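localStorage keeps losing my form drafts on iPhone

plutby_dev
Posted 9:14 am

Hi all! I have a long order form (40 fields, don't ask) and I save the draft to localStorage every time someone leaves a field. Works great on my laptop. But people on iPhones come back after a week or so and the draft is gone. No error, just an empty form. I've had 2 complaints in September already and my boss is getting twitchy. Am I doing something dumb?

Lieven Groen
Posted 9:31 am

Not dumb. Safari clears script-written storage if the person doesn't interact with your site for seven days of browser use. Cookies set from JavaScript get the same treatment. If the draft matters, save it on the server and keep localStorage as a quick cache.

krawczyk277
Posted 9:50 am

Or just use IndexedDB? Way more room, and you don't block the page when you write. I moved everything over last year and haven't looked back.

Lieven Groen
Posted 9:58 am

IndexedDB falls under the same rule, so it won't help with this one. Room isn't the problem with 40 text fields.

krawczyk277
Posted 10:06 am

Well, none of my users have complained. You can call navigator.storage.persist() too, I do that on load.

Stijn Van Loon
Posted 12:22 pm

You can ask, but the browser can say no, so check what the promise gives you back. I'm with Lieven, put it on the server. We did that for the Wandari lunch menu editor (1,026 saved drafts in there now) and the code was shorter than I feared. One row per draft, a random id in the link, done. 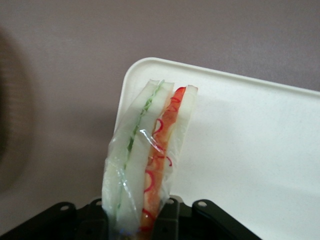
White bread sandwich, three slices, two fillings

The draft only stores the file id for a photo. Please don't put base64 pictures in localStorage, you'll hit the quota in no time.

plutby_dev
Posted 1:05 pm

Ohhh, the seven days thing explains it. Server it is then. Do you save on every field or on a timer?

Stijn Van Loon
Posted 1:17 pm

Two seconds after the last keystroke, plus once on visibilitychange.

skakuris
Posted 3:40 pm

I'd still put a Save draft button on there. My customers don't trust autosave, even when it works.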